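엄지가 안 돌아온 날, 스터스테드 작업실 사진 모음

온더(Onder) 양손 로봇으로 신발 모양 트레이를 집어 옮기는 작업을 하다가 제대로 된 고장을 만났습니다. 반복 115회째, 오른손 엄지가 펴진 채 명령을 무시하더군요! 고장 이야기만큼 재미있는 게 또 없어서 사진과 함께 올려 둡니다. 2025년 7월 기록입니다. 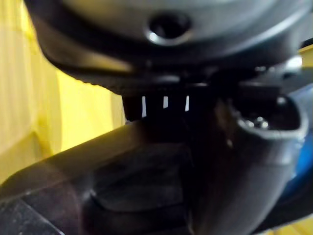
처음 의심한 건 손목 쪽 체결부였어요. 진동이 쌓이면 나사가 풀리는 일이 예전에도 있었거든요. 그래서 손목 카메라를 켤 때마다 둥근 개구부 안쪽에서 은색으로 반짝이는 금속 부품부터 확인하는 버릇이 생겼습니다. 토크 렌치로 다시 조여 봤지만 증상은 그대로.

다음은 제어기 로그. 엄지 모터 전류가 50퍼센트 넘게 튄 구간이 4번 있었습니다.

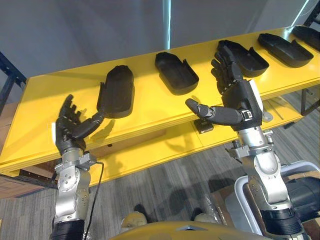 전류가 튀면 손 전체가 멈춰야 하는데 엄지만 빠져 있었던 거죠. 흐비드(Hviid) 드라이버의 보호 설정에서 한 줄이 누락됐더라고요. 찾았을 때 얼마나 신나던지! 그 뒤로는 팔이 켜져 있는 동안 작업대 안쪽에 손을 넣지 않습니다.

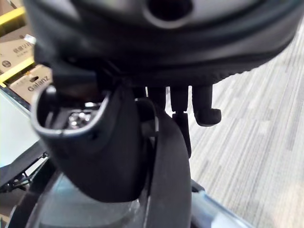
설정을 고친 뒤 비상정지 시험도 다시 했고, 멈추는 데 2초쯤 걸리던 것도 손볼 예정입니다. 웜니스(Womness) 쪽 새 펌웨어는 9월에 올려 볼게요.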